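Fankhauser Wrist Recording Kit

The kit records examples for teaching a two-finger gripper by demonstration. It includes the wrist camera and bracket, 2 sets of foam finger pads, the cable set and the Brellovow recording software. Each episode is saved with video, joint positions and gripper opening on one clock.
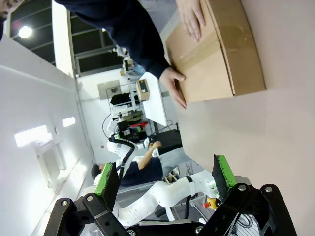 Handovers need more examples than table picks. Plan on 50 episodes per object to start, and change the person and the grip between episodes. Bad takes can be marked during recording and left out of the export.

Order no. 1567. Weight of camera and bracket: 353 g. Spare pads are sold in pairs. Ships from Prundach. For arm compatibility, contact Johanna Aigner in sales.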